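Home | Projects | Reports | Staff | Contact

Print this page | E-mail this page

Heat Loss from Drinking Vessels in a Shared Kitchen
Rajkumari Dwivedi, second-year project, Dakum building

1. Purpose

The Dakum kitchen provides boiling water from a Vumier wall heater. Users complained that tea went cold before it reached the upper floor. The project compared the cooling of water in open and lidded cups and estimated the energy lost in repeated boiling.

2. Method

Each cup was filled with 100 ml of water and left on a bench away from draughts. Temperature was logged by a Clidus probe held at mid-depth. Two runs were made for each cup, one with a card lid and one without. Room temperature was noted at the start and end of each run. In total, 2,929 readings were kept after faulty values had been removed.

Colour was not treated as a variable. At these temperatures most painted and glazed surfaces radiate heat in much the same way, and a pale blue cup was taken as equal to a white one of the same shape.

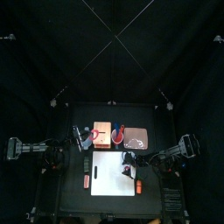 3. Results

Evaporation was the main loss in the first part of every open run. The lid reduced it sharply. Wall thickness had a smaller effect, mostly in the first minute, when the cup itself was warming. Readings taken in October were slightly lower because the heating was off overnight.

4. Further work

The heater's standing loss should be metered separately. The Janjua method for correcting probe lag was not applied and may alter the early part of each curve.

Contact the project office | Copyright Dakum student reports | Back to top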